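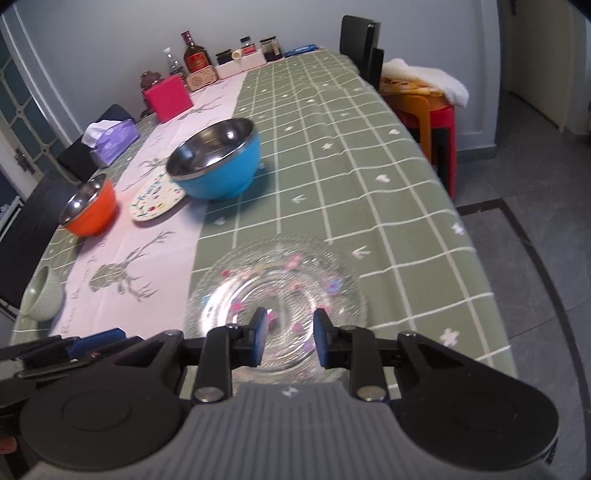

How often should the fingertip pads on a Sastar hand tool be checked?
Before each session and again after every 417 closes, going by the counter in the Preko app.

SASTAR HAND GRIPPER, TRIAL UNIT
Pre-use inspection with comments
Inspector: Shirley Tremblay
Second reader: Jad Dabbas
Date: 4/30/18

1. Finger pads seated, no lifting at corners. PASS
Comment: Left pad re-glued by Saliba before delivery. Bond line clean.

2. Linkage screws and pivots tight. PASS
Comment: One pivot took a slight turn of the driver. Recheck in June.

3. Fingers open fully and return without sticking. PASS

4. Side pads flat, no cracks. PASS

5. Handle grip and trigger travel. COMMENT
Trigger stiff over the last part of the stroke. Acceptable for adults with average hands. JD disagrees and wants the lighter spring from the Hiltwood kit fitted before purchase. 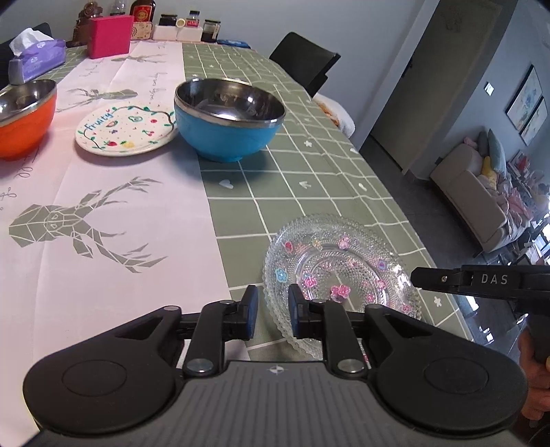

Items 6 and 7: fingers open at the glass plate, second gripper at right.

6. Clearance between two tools at one table. COMMENT
The manual gives no minimum spacing. Operators to agree on who moves first. Ask Saliba for a figure.

7. Approach to glass or ceramic dishes. HOLD
Manual covers cups and boxes only. No lifting of plates by the rim until Saliba confirms a grip force limit in writing. Closing on a plate without lifting is allowed.

Open actions: 2
- Grip force limit and spacing, Saliba to answer
- Lighter spring, JD to price

Pad life is quoted at 2,900 closes. Log the counter reading on the back of this sheet at sign-off.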